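4. Handing a conversation over to a person

Stavero can pass a chat to a human agent when it gets stuck. The sales page calls this seamless. We have set it up at six sites and would not use that word.

4.1 Before you start

You need an admin login and at least one agent who is signed in. The setup screen will let you finish without an agent. Customers then wait in a line with no one at the end of it.

4.2 Set the handover rule

1. Open Routing and choose New rule.
2. Set Failed replies to 4. The default is 13, and we have yet to meet a customer who stayed that long.
3. Leave Detect frustration off. In our test it flagged "thanks, that's great" as angry and let two real complaints go by.
4. Type the words that should always trigger a handover: "agent," "person," "refund." Add common misspellings — the matching is literal.

Note: Saving a rule does not turn it on. The switch is on the previous screen.

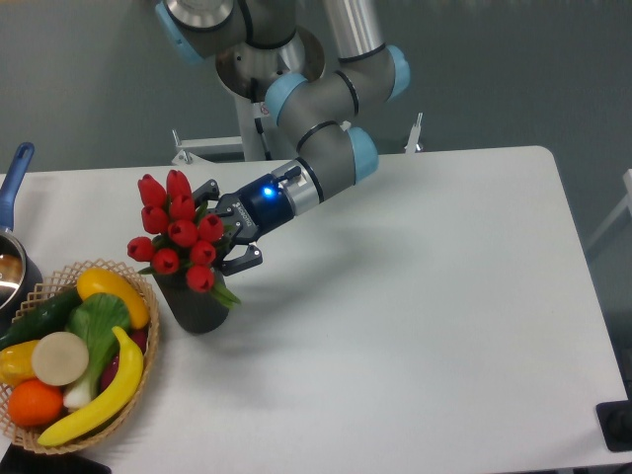 4.3 Test it

1. Open a private browser window and start a chat as a customer.
2. Type one of your trigger words.
3. Check that the agent sees the full chat history. Jolanta Witkowska found that anything past 593 characters was dropped from the agent's view, with no warning.

Caution: Do not rely on the Preview button. It shows a handover even when the rule is off.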